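Tivberg Housing Association
@tivberghousing

Thread: changes to the laundry rooms, the booking system and the charges from March. Residents are asked to read all the posts before contacting the office. (1/19)

The board met last month to consider the replies to the residents' survey on shared laundries. We received 1,161 completed forms, and we thank every household that took the time to write. (2/19)

The present arrangement dates from the years when most flats in Tivberg had no washing machine of their own. Many still have none. The board has therefore decided that all of the shared laundries will stay open, including the small one at Trallen, which the earlier proposal would have closed. (3/19)

Opening hours will be the same in every building: 7 am to 9 pm. The last booking must begin no later than 7 pm. Residents who have been used to the longer evening hours at Keskinen will notice the difference, and we recognise that it will be unwelcome to those who work late shifts. (4/19)

The shorter hours follow repeated complaints about noise from flats next to the machine rooms. Birthe Kirkegaard, our housing manager, has written to the households concerned and will review the position after the summer. (5/19)

Booking. The paper lists on the laundry doors will be withdrawn. Bookings will be made through Pundidik, the service already in use for the guest flat and the sauna turns. Your existing sign-in will work, and there is no need to register again. (6/19)

Residents who do not use a computer or telephone for such matters may book at the office counter or ask a neighbour to book on their behalf. A booking made for another household must carry that household's flat number. (7/19)

Each household may hold two bookings at a time. Once a booking has been used, another may be made. A booking not taken up within 10 minutes of its start may be used by anyone who is waiting. (8/19) 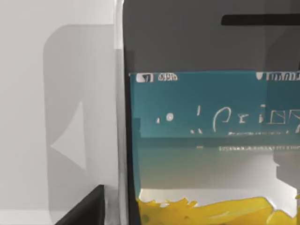 Charges. A wash will continue to be free of charge for the first two bookings in a month. Further bookings will be added to the monthly rent notice. The full table of charges is available from the office and will be delivered with the March notice. (9/19)

Several residents asked what the laundries cost to run. Repairs to the machines at Keskinen came to 2,115 euros last year, and those at Trallen to 750 euros. These sums do not include water or electricity, which are paid from the general account and are not recorded room by room. (10/19)

Santeri Aaltonen of the technical office has been asked to look into separate meters. His report will go to the board before the next budget is drawn up. (11/19)

Drying rooms. Clothes must be taken down by the end of the booked time. Items left overnight will be folded and placed on the shelf by the door, where they will be kept for two weeks. After that they will be given to the parish shop. (12/19)

We have been asked whether the lines in the yards may still be used. They may. No booking is needed for the yard lines, and the rule against hanging washing outdoors on public holidays, which appears in some older copies of the house rules, was withdrawn long ago. (13/19)

Rugs and heavy covers may be washed only in the large machine at Keskinen. Residents of other buildings are welcome to book it on the same terms. Please do not put rugs in the ordinary machines. Two of the repairs mentioned earlier were caused by this. (14/19)

Dyeing of cloth is not permitted in any machine. (15/19)

Detergent. The association will not supply it. The survey showed a clear majority against a shared supply, mainly on grounds of allergy. Residents with a strong sensitivity to scent may ask the office for a morning booking, when the machines have been rinsed. (16/19)

Children under twelve should not be in the machine rooms without an adult. The play corner at Trallen will remain where it is, and Orvokki Seppälä has kindly agreed to go on looking after the books there. (17/19)

A meeting for residents will be held in the Keskinen clubroom at 6 pm. The date will be posted on the stair notice boards. Signe Solberg will chair the meeting, and questions may be sent to her beforehand through the office. Interpretation can be arranged if it is requested in good time. (18/19)

Written comments on the new rules may be handed in at the counter until the end of March. Comments which concern a single machine or a single neighbour should be sent as a fault report or a complaint, so that they reach the right person. (19/19)

Print this thread
E-mail this thread

Comments (5)

Joni Kuusisto
Does the two-booking limit apply to families with small children? We wash nearly every day and I can't see how we would manage.

Tivberg Housing Association
The limit concerns bookings held at one time. A household may wash as often as there are free turns, subject to the charges in post 9.

M. from Trallen
Very pleased that ours is staying. Thank you to those who filled in the form.

Stair C
7 pm is too early for a last booking. I get home at half past six and would like to eat first. Please raise this at the meeting.

Yard side, ground floor
Speaking as someone whose bedroom is behind the spin dryer, 9 pm is quite late enough.

Recent threads
Sauna turns: changes to the family hour
Bicycle stores: labels to be attached before the spring clearance
How to report a fault in your flat
Guest flat at Keskinen: booking terms
Sorting of household waste: what goes in which bin
Minutes of the annual meeting now available at the counter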